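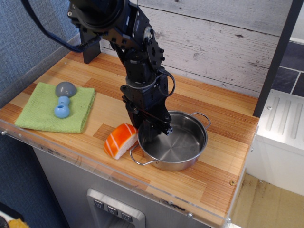

A corner of the practice counter at Pollstead: saucepan, folded green towel, toy sushi.

Usha Kartha does not like the word "pretend." She has corrected me on it twice before I've taken my coat off. The kitchen she runs at Pollstead, a former print shop with good windows and bad heating, is a practice kitchen, and the people who come to it are practicing. That the salmon nigiri on the counter is a toy is, to her, beside the point.

I came with doubts and told her so by email. Pollstead charges adults for a course in clearing up. They learn to put things in pots, take them out again, fold a towel, and leave a counter in a state somebody else could cook on. The course lasts 3 weeks. I have been clearing up kitchens since I was nine and have never needed a certificate.

"Do you have a drawer you can't open all the way?" Kartha asks.

I do.

"Well," she says, and goes to look for the other chair.

The method, if it deserves the name, is to strip a kitchen down to very little. A session might start with a steel saucepan, a towel and a couple of toys on a wooden countertop. Participants decide what belongs where, do it, and then do it again from a different starting arrangement. Kartha says the small number of objects is deliberate. "People come in wanting to fix the whole house. I give them a pot. They get quite annoyed with me."

I ask why the food has to be a toy.

"Because real salmon on a counter for two hours is a health problem," she says. "And because you don't feel guilty about it. If it's a real carrot, people start thinking about dinner. They want to peel it."

This is reasonable, though it doesn't explain why the sushi has such convincing white stripes. She bought it, she says, because it was the only toy food in the store that didn't squeak.

The saucepan is a better argument. It is stainless steel, round, with two thin looped wire handles, and I take against those handles right away. I've owned a pan like it and the handles were always in the way of something. Kartha agrees with me for the first time that afternoon. "They're terrible for stacking. That's why it's in here. If I gave everyone a nice flat pan with no handles they'd go home and nothing would fit."

Where did it come from? A restaurant supply place called Yuen, she thinks, or possibly her sister. There is no system for recording this.

The lime-green towel has a longer story. Fengying Lu, who took the course in April and now helps to run it, brought in a stack of microfiber ones after an argument about cotton. "Cotton looks better folded," Lu tells me. "Usha wanted cotton. But it slides around when you put things on it, and this has a bit of fuzz." She folds hers roughly square and doesn't fuss over the edges. I had expected to be shown some exacting technique with thirds and creases. Lu shrugs. "It's a towel. It's somewhere to put things down."

On this I find myself persuaded, a little. A folded towel as a landing spot, so that small objects aren't wandering over the wood, is a sensible idea, and I have since tried it at home with mixed results. What I don't accept is that it takes a course to learn it. I put this to Lu as well.

"Probably not," she says. "But did you do it before?"

Not all former participants are so loyal. Jiahui Tang finished the course and describes it on the phone as "fine." She liked the first week. By the second she was tired of the same few objects. "There was a gray thing, a dome. Maybe a mushroom? I asked what it was and was told it didn't matter. It mattered to me. I can't put something away if I don't know what it is."

I repeat this to Kartha, who has clearly heard it before.

"Everyone has a gray thing," she says. "In your kitchen right now there's an object and you don't know what it does. You still have to put it somewhere."

And where does the gray thing go?

"On the towel, usually. It depends who's been in."

I ask about results and get a slightly crumpled sheet of paper. There were 13 people on the last course and Kartha wrote to all of them afterward. The replies are friendly and hard to use. One says her husband has noticed. Another has bought new shelves, which I'd have thought was a sign of failure. Nobody was asked what their kitchen looked like before, so there is nothing to compare with, and when I point this out Kartha takes the sheet back and folds it.

"I'm not a laboratory," she says. "You can be as suspicious as you like. Do you want to have a go?"

I do have a go. The sushi fits in the pan easily. I move it to the towel, then put it back, and turn the pan so that one handle points to the rear of the counter. Kartha watches and asks why I did that. I say I was going to catch my sleeve on it.

"Good," she says, and writes something down. She won't show me what.

The next course at Pollstead starts when enough people have signed up. Kartha asks that participants bring an apron and leave their own gadgets at home.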